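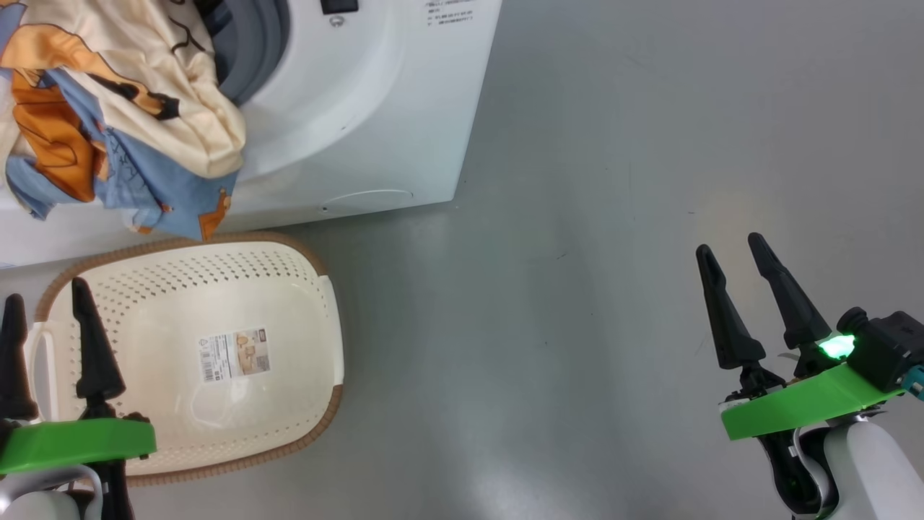 Fabric half out of the machine, Sunday morning

December 11, 2022

Minus something outside and I still went to choir. I want that written down, because in November I missed two rehearsals on the trot and felt rotten about it for days. The Drarkstead bus was late again, so I walked as far as the Henberg turning with my music stuffed up my jumper to keep it flat, and then of course the bus went sailing past me at the bridge. Typical!

We're doing the carol concert at Barnard Hall this year. The old church has no heating at all now, and the Hall has radiators and a proper piano (well, proper-ish, the bottom D sounds like someone dropping a tray). It seats 100 and we've sold 70, which I think is brilliant with a bit of time still to go. The target for the roof money is 500 pounds. I keep doing the sums on the back of my folder and getting a different answer every time, so I've stopped.

The altos are a bit lost in the second verse of the Coventry. I am an alto, so I can say so. We come in late, then we panic and go too loud, and the tenors look round. I've been singing my line over and over at home, washing up, on the stairs, brushing my teeth, and it's nearly there. The last page is still a mess. I've pencilled so many arrows on it that I can't see the notes.

Afterwards a few of us went to Bhutto for tea and those cardamom buns. I had 2. It was so steamed up in there you couldn't see the street, and my feet thawed out for the first time all day.

Washing, soup, a bit of telly, then I got my folder out again. I do want to ask for a half-hour with just the altos before Thursday, but I didn't know if that would sound bossy, so I put it in the choir group chat and then hid my phone under a cushion. 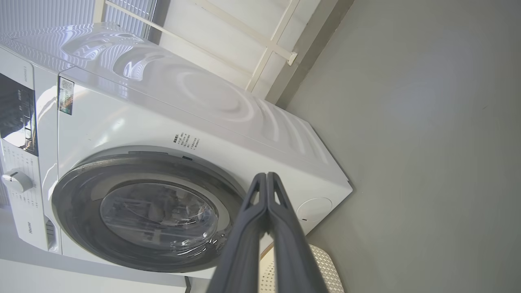

Yes please to the extra half-hour, came the first answer, and could we do the descant as well while we're at it, the sopranos are just as shaky and too proud to say. So that's me told! Two more thumbs up after that, and then a long message about who's bringing mince pies.

I'd better find my black skirt. It's either in the suitcase or it's gone to the charity shop by mistake, and I've a nasty feeling about the charity shop. Bed now, throat sweets on the bedside table, alarm set for seven.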